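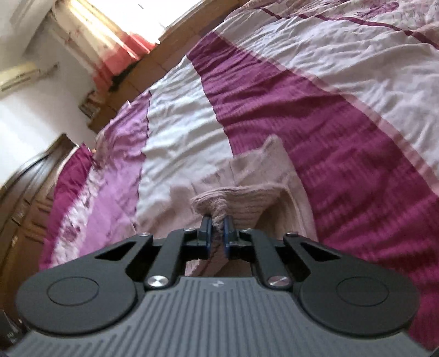 Issue 27, page 7

How to Read a Launch Date Without Getting Burned

A launch date is a guess with a press office. Treat it that way before you book a motel near the pad.

1. Find out who set it. A date from the rocket company often means the hardware might be ready. It doesn't always mean the range has a slot or the payload has shown up.

2. Look for the words "no earlier than." If a news story dropped them, go back to the original notice and put them back in.

3. Check what's left to do. If the fueling test hasn't happened, I ignore the date completely. Fatima Ekpo, who edits these pages, thinks that's harsh. She drove 668 miles in January for a Grullow flight that was still in its hangar.

4. Ask how long the window is. A 76-minute window leaves some room for a passing cloud or a sticky valve. An instant one leaves none, and a single hold ends the day.

5. Read the weather odds with care. "Favorable" usually covers the pad and may say nothing about winds higher up.

6. Buy the refundable ticket. I don't care how confident the webcast host sounds.

Naima Radwan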